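# Chapter 2: Sorting and Holding Fresh Produce

Fresh produce reaches the kitchen in mixed lots. A single bag may hold firm roots, soft fruit and stalk vegetables, each with its own storage needs. Sorting is the step between delivery and storage, and it is done on a clean, hard surface with enough room for the bag and at least one tray.

This chapter covers three operations: unpacking, separation by type, and assignment to a holding area. Washing is treated in Chapter 3. The terms follow Rennie's scheme, in which a *lot* is everything that arrives in one bag and a *group* is everything that leaves on one tray.

Long items are laid flat. Carrots and celery may share a tray for a short time, provided that neither is stacked on the other. Round items stay in the bag until a second tray is ready - on a bare counter they roll and bruise. Thin plastic bags are not storage containers. They trap moisture and should be emptied within the hour.

A tray with a raised rim is preferred. Bright colors make stray leaves and soil easier to find during cleaning.

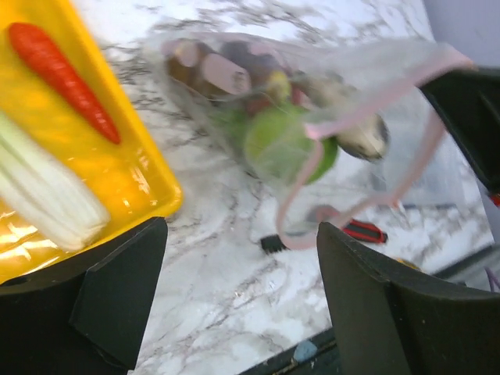

**Figure 2.1** Carrot and celery on a yellow tray, with mixed produce in a translucent bag.

## 2.1 Unpacking

Record the weight of the lot before any item is removed. Exercise 2.1 uses a lot of 1234 g, of which 603 g is stalk and root vegetables.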